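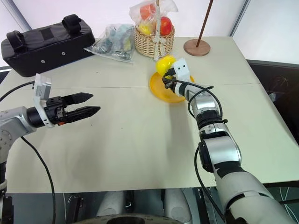
Why does a gripper that reports closed and holding sometimes let go of a smooth fruit on the way to the plate?

In our logs the cause was the holding threshold. The controller sets the "holding" flag on motor current alone, and a cable pulling on the wrist raises that current enough to set the flag before the fingers have a proper grip.

That is the short version for those who only read the first lines. Details follow, with the earlier message quoted at the end.

I went through the fault log on the Torvik cell for January. It has 3169 pick attempts in it, both arms. Of these, 574 set the flag earlier in the closing stroke than they should have. Most of those ended well anyway, as the fingers kept moving and caught up. The drops are all in the remainder, and every drop carries the same code, 3545 (object lost in transit).

Code 3545 is raised when the finger gap changes after the flag is set. It does not stop the arm. The arm finishes its move, opens over the target and reports the place as done. I consider this the real fault. A drop is a nuisance, but a place reported as done with nothing in the fingers will spoil every step after it. It is also a safety matter, since the second arm is then cleared to enter the shared area while a loose item may be rolling in it.

Two contributing points:

The cable on the upper forearm has enough slack to loop, and at some wrist angles the loop loads the joint. I repeated the same pick 20 times with the cable tied back and the early flag did not appear. With the cable free it came back.

The Plulel driver filters current over a window that is too long for glossy items. Apples and wicker handles are fine. Smooth yellow fruit is where it shows.

What I have changed so far: 3545 is now a hard stop for both arms, and the flag needs current and finger gap to agree. Cycle time is worse. I have not touched the filter – that is in the Stindano package and I would like somebody who knows it to look first.

Please do not reset 3545 from the panel without looking at the table. The reset clears the shared area lock as well.

Gunnel Lunde

On the Ornotau cell list, an earlier message read:

> Left arm moved in while the right one was still over the plate.
> Log says 3545, then place done, then lock released, all
> inside the same second. No contact, but I pressed the stop.
> Is 3545 meant to be a warning only? The manual lists it under
> warnings but the old cell used to halt on it.
> Leaving it powered down until I hear back.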